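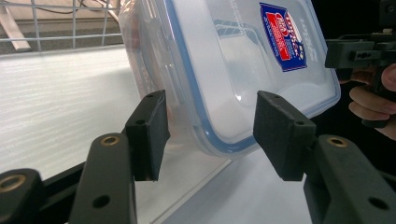
**Ticket 2388 — lid won't stay sealed, blue gasket container**
Opened by: Hazel Okafor
Status: open, waiting on a reply about parts

Hi again! I'm the one who wrote in about the clear container with the blue gasket in the lid. Rhydian asked me to keep everything in one place instead of sending five separate emails (sorry about that), so I'm starting over and I'll just keep adding to this as I try things.

The short version: the lid clicks shut, it feels fine, and then I lay the container on its side in the fridge and by the next morning there's a little puddle on the shelf. Soup, mostly. Once it was pickle brine, and I can still smell that one. I bought it from the Gindby shop in November with two others from the same shelf, and those two have never leaked a drop.

**16 May 2021, morning**

Did the water test Rhydian described. Filled it to just under the rim, closed all the flaps, dried the outside with a paper towel and turned it upside down over the sink. Nothing for the first minute and I was getting ready to feel silly — then a drip from one corner. Always the same corner! I marked it with a bit of tape so I'd stop losing track of which one it was.

**Same day, after lunch**

Pulled the gasket out. I used the handle of a teaspoon, which I know you said not to do, but I went slowly and I don't see a nick anywhere. There was some grayish gunk in the groove, more of it at the bad corner. Scrubbed it with an old toothbrush and dish soap, rinsed, let the whole thing air dry on the rack for a couple of hours and pressed the gasket back in, starting at the corners like you told me.

Ran the test again and it held for 3 minutes. Then it dripped. So that's better, but I wouldn't trust it with soup.

**Evening**

Swapped lids with one of the good containers. Good lid on the problem box: dry, and I left it upside down on a plate all through dinner. Problem lid on the good box: drip, same corner of the lid. So I think we can stop blaming the box, right?

I also tried setting the lid on the counter to see if it rocks. It does, a tiny bit, if I push on the taped corner. My guess is the dishwasher. I'd been putting it on the bottom rack with the pots (I know, I know), and our machine runs hot on the heavy cycle.

**Reply from Rhydian Voyle**

Thanks Hazel, the lid swap was the useful one. If it rocks on a flat surface, a new gasket probably won't fix it. Please don't try to bend it back with hot water, the flaps can crack. I'm checking if we can send a lid by itself. Could you measure the long side for me, edge to edge, flaps open?

**Me again**

187 mm on the long side. I measured it twice with the metal ruler. If you can only send the full set I'm happy to pay the difference, but I'd much prefer just the lid — the cupboard is full enough already. Until then it's holding dry pasta, standing up.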